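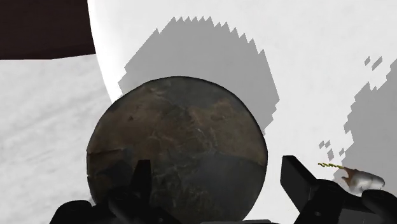 Mahtab Ghasemi wrote to us in May that she and her husband had eaten dinner at the same table for 17 years and could no longer think of one question to ask each other. Many of the letters we receive are similar to hers, so we have collected the answers on this page.

Questions about the Burnura evening course for couples

Is the course a kind of therapy?
No. Burnura is a course with exercises, given in a group. The two course leaders are trained in couple counselling, but in these evenings they teach and do not treat. If you already see a therapist, please tell him or her that you wish to join.

Who can take part?
Any couple who has lived together for at least one year. You do not need to be married. Most of our participants are between 45 and 70, and many of them have adult children, but younger couples are welcome also.

We do not quarrel. Is it still useful for us?
Yes, I think so. Couples who never quarrel sometimes avoid a subject for years, for example money, or the care of an old parent. The third evening is about this.

How many evenings are there, and how long is each one?
There are 11 evenings, one per week. Each evening begins with 60 minutes of teaching and conversation in the group. After the tea break you work only with your partner, for as long as you both want, until we close the building.

Must we speak about private things in front of the others?
No. In the group we speak about invented situations or about things we have read. What is private you discuss in the second part, and the tables stand far enough apart. You may always say "I pass", without giving a reason.

My partner does not want to come. Can I come alone?
Not to the evenings, I am sorry. For this situation we have the Flokurell letters, a correspondence course which one person can do at home. Sometimes the partner becomes curious after the second or third letter and reads them too - but please do not leave them open on the kitchen table as a hint. It feels like pressure.

What does it cost?
The price is 800 euros per couple, with all materials and the tea. You can pay in two parts. If you stop before the second evening, we return the full amount.

Where does it take place?
In the Hodero house in Toledo, on the first floor. There is a lift. Parking in the old town is difficult, so we advise you to come by bus or on foot.

In which language is the course?
One group is in Spanish and one is in English. In the English group, almost everyone speaks it as a second language, me too, so you do not have to worry about mistakes. Partners may use their own language when they work together.

Is there homework?
A little. Each week you get one question to talk about during a walk or a meal. Please do not do it by text message.

What if we decide during the course to separate?
It has happened. The course does not promise that a couple stays together. You may both stop, and the course leaders will give you the address of a mediator if you ask for it.

When can we register for the autumn group?
Registration opens on Monday, June 20, 2022. Send us both names and a telephone number, and write which language you prefer. We answer in the order of arrival - usually within a week.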